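Progress report to the Brurico small grants program
6 May 2025

Hi Salamatu,

Well, we're further along than I dared hope when I wrote last time! The collection of giant and founder legends now stands at 229 typed pages, and Henryk Wysocka has been through all of them with his green pen (bless him, and also ouch).

The big news is the Altirel cycle. You'll remember we only had the one telling, where the giant wades ashore, loses a wrestling match to the first king and gets turned into the headland. Ayman Tawfik has now found two more versions in the Śliwiński papers, and they don't agree on much. In one of them the giant wins and the king has to marry his daughter, which explains the odd line about "the tall queen" that has been bugging me for ages.

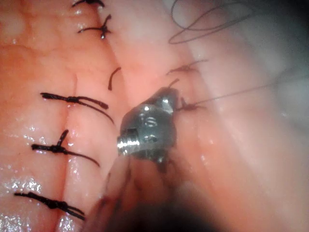
Are the three versions going to be printed side by side?
Each one gets its own chapter, with a short note at the end comparing them. We tried columns and the pages were a mess.

Aleksandra Pawłowska is still translating the Skeltia verses. She has 10 left, and they're the hard ones, full of puns on place names that just die in English. I've told her to keep the original names and let me worry about the footnotes. We may need up to 10 extra hours of her time, and I'd like to take that out of the travel money if you're okay with it, as I ended up doing most of my reading from scans at home.

I also dropped the chapter on the founder's sword. I loved it, but Abenezer Admasu pointed out that every source I had for it copied the same printed book, sword and all, and he was right.
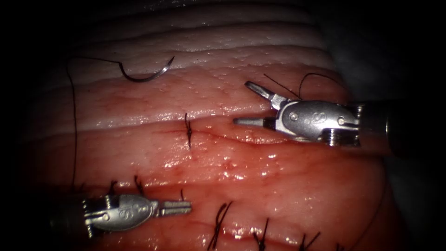
So that leaves a gap between the landing stories and the death of the first king, and I'm filling it with the tale of the two brothers who split the island by throwing stones. It's short and pretty silly and I think readers will like it.

The full draft should reach you in June. Could you let me know about the travel money before then? Aleksandra would like to plan her summer.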